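The Adjournment

The motion was two lines long, and Dilani Sivakumar had read it often enough to stop believing either of them.

"That the House set aside its ordinary business to consider the failure of the Gremuvus levee."

"They won't set aside anything," she said. "They've got lunch."

Esben Kvaran kept stapling. He had 183 signatures from the riverside streets and seemed to think this was a large number. Dilani had once brought in 3,000 over a hospital, and the Speaker had thanked her for her neighbourly spirit.
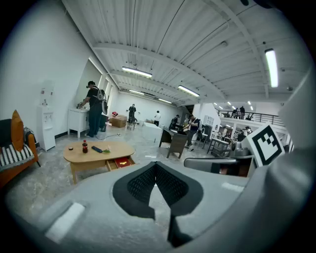 Question Time

The Speaker ruled at ten past two. The matter was grave, he said, but it wasn't urgent, the water having already gone down.

"So if it were still up?" Dilani asked.

"The member would be out of order then, too."

Someone on the government side laughed. The Minister studied his papers with great care, and she noticed they were upside down.

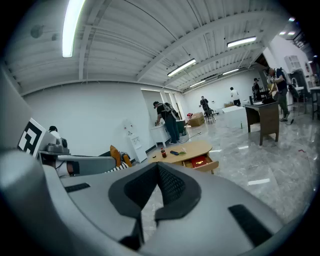
Auður Laxdal
Fiction contributor

Esben was waiting in the corridor, the petition under his arm.

"Did they at least table it?"

"They noted it."

"Is that good?"

She looked at the sky over the car park. It was the colour of the river.

"Ask me when it rains," she said, and went to find her coat.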